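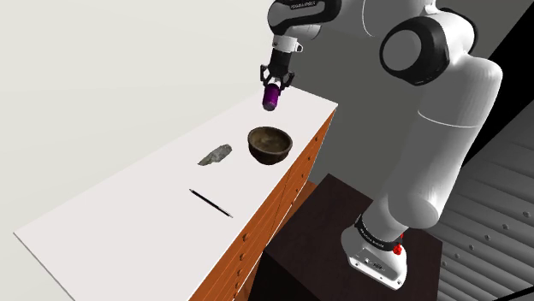

*Grernis G2 parallel gripper in the sim bench, holding the purple cylinder. Bowl, rock and pen still on the table.*

## Grernis G2 parallel gripper (sim pack + hardware)

Two-finger parallel gripper for small and mid-size arms. Sold as hardware, as a sim model, or both together. Same command set either way. Most people start with the sim pack, fine by us.

**Status:** shipping. Sim pack is a download, hardware leaves the Momach warehouse. Next hardware batch: July.

### What you get

- Gripper body, wrist flange adapter, cable, screws
- Two sets of finger pads (flat, grooved)
- Sim model with collision meshes and joint limits
- Test bench file with table, arm and the loose objects
- License for one site. Second site is a seperate line on the quote, ask

### Quick numbers

| | G2 | G2 Long |
|---|---|---|
| Stroke | 142 mm | 172 mm |
| Loose objects in bench set | 18 | 18 |
| Price, hardware + sim | $1,097 | ask |
| Flange adapter | in box | in box |

Stroke is with flat pads on. Grooved pads eat a little of it, see the drawing in the download.

### How it compares

We get asked about the Sirkley two-finger a lot. Ran both on the same bench, same arm, same start poses. Short version:

**Cylinders.** Either one. Upright grasp, fingers down, close, lift. G2 is happier if you come in a bit off center. Sirkley wants a cleaner approach or it tips the thing over before the second finger gets there.

**Bowl.** Rim grasp only. Don't try to span it. G2 grooved pads hold better than flat here. Sirkley pads are softer out of the box and win this one.

**Rock.** Annoying for both. Low, uneven, no two faces that line up. Lower the speed, go across the short side, and expect some retries. Sim contact is touchy with this mesh, so don't tune force limits off the rock alone.

**Pen.** Hard. Thin, flat on the table, fingertips have to get all the way down without hitting. G2 gets it with flat pads and a slow last stretch. Sirkley we could not get a steady pick, could be our settings.

We have not run the suction head from Âu on this bench. People keep writing in about it. On the list.

### Setup notes

1. Load the bench file, then the gripper. Other order works but you lose the pad settings.
2. Set tool offset before the first move. Default offset is for the bare flange and will put the fingers in the table.
3. Check pad type in the config. Says `flat` even if you picked grooved in the installer. Known bug, fix comming.
4. Open wide, home, close once with nothing in it. Read the width. Should be zero.
5. Start with the cylinder. Move on to the pen last.

### Known issues

- Width readout lags on fast closes
- Long version clips its own bracket in one wrist pose, sim only
- Object colors reset when you reload the bench. Cosmetic
- Old controllers need the firmware update first, link is in the download mail

### Swaps and returns

Pads are wear parts, not returnable once fitted. Gripper body, send it back unmounted with the adapter in the box. Sim pack no refunds after the key is used, but the trial key has everything in it so use that.

### Questions

Bench files, tool offsets, other arms: Đức Dương at the Grernis support desk. Put the arm model and controller version in the subject line please, saves a round of mail. Quotes go through Momach, same form as for the arms.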